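**Ticket 735: lily panel file prints with a pale stripe**
Opened by Begoña Cuesta, Pululville shop

The orange-red lily pattern is back in the print queue and I love it! One snag — the big repeat comes out with a thin pale stripe where the tiles meet.

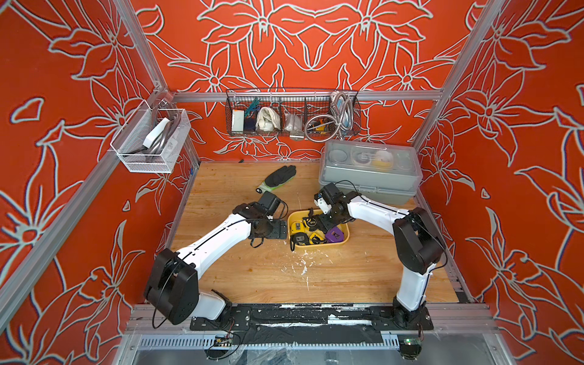
## What I tried

- Exported again from Skenura at 600 dpi. Same stripe.
- Turned off edge smoothing. Stripe gone on the small proof, still there on the wide one.
- Set tile overlap to 2 pixels. Clean all the way across!!

## Reply, Consuelo Sepúlveda, 6th August

Great find! The overlap resets to zero whenever a file comes over from the Hastcombe account, so check it after each import. I've saved your setting as a preset called Pärn — please try it on the blue fern file too.

Status: open until the fern proof is in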